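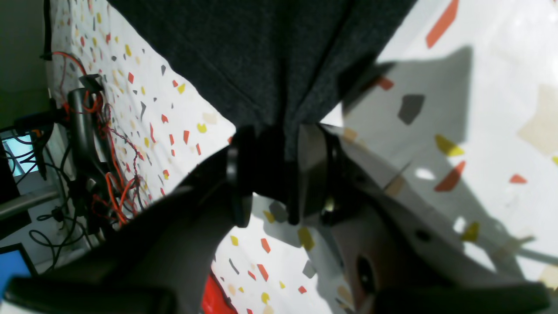

Romana Kubíček said the surplus was 80 on paper and that nobody should repeat the figure outside the room, as the electoral office in Gristitz had not yet started on the addresses.

Matěj Paulík wrote the figure down anyway. The rule was simple. A new list standing for the Drandach regional assembly needed 3000 valid signatures, each with a printed name, a date of birth, a home address inside the region and a date of signing. The office checked every line against the register. A line with a fault was struck out, and the person who had signed it was not told.

The list had been handed in under the name Wevow, which had been agreed at a meeting in May and which half the candidates disliked. Paulík was the named agent. In law he was the only person who could receive notices, answer objections or withdraw the list. He had accepted the post on the understanding that it involved one visit to the office and some photocopying.

The first notice came by recorded post. It listed 59 lines struck out, by sheet and line number, with a code letter for each. Most were D, signatory registered outside the region. A few were F, date missing. One was K, and the key at the back of the notice had no K.

"Duplicate," said Kubíček, when he rang her. "They changed the key and didn't reprint it."

"Duplicate of what?"

"Of the same person on another sheet. Look for a Kolář."

He found her on two sheets, Rozália Kolář, same address in Koubek, same date of birth. The handwriting differed. On one sheet the K had a loop at the foot and on the other it was three straight strokes. He laid the copies side by side on the kitchen table and looked at them for longer than the task required.

The list was still above the line. He did the subtraction twice and put it in the file. Then he read the second page of the notice, which said that an objection had been lodged against sheet 9 by the agent of another list, one Eduardo Peixoto, on the ground that the collector's declaration had been signed before the last of the signatures was dated. If the objection was upheld the whole sheet would fall. Sheet 9 was full on both sides. Without it they would be short.

The declaration was dated 13/08/2019. The last line on the sheet bore the following day's date. The collector was Henok Habte.

Habte came over that evening with his own notebook, in which he had entered each street as he finished it. He had signed the declaration at the foot of the stairs, he said, with one line left blank. Somebody had come down and filled it in.

"The next day?"

"The same evening. She wrote the wrong date. I didn't look."

"Who was it?"

Habte turned the copy round and put his finger on the line. It was the Kolář with the straight strokes - already struck out under K.

Paulík considered this. If the line had been struck out, it formed no part of the sheet, and the last valid signature was the one above it, dated correctly. If it formed part of the sheet, it could not also have been struck out. He thought either reading could be defended, though only one of them was any use to him. The regulations, which he read through again from the definitions onwards, did not say in what order the two faults were to be taken.

He drafted the answer in numbered paragraphs. In the fourth he asked the office to confirm that lines were verified before objections were heard. In the fifth he asked for the current key to the code letters. He left out the stairs.

Kubíček read it over the phone with him and had him remove an adverb.

"And the Kolář woman?" she said. "Which one of them is her?"

He said the office had kept the looped one.

"I didn't ask that."

He signed the answer as agent, entered the time beside his name and walked it to the night box himself. On the way back he passed the turning for Koubek and stood at it for a minute with the receipt in his hand, then went home and filed it behind the notice.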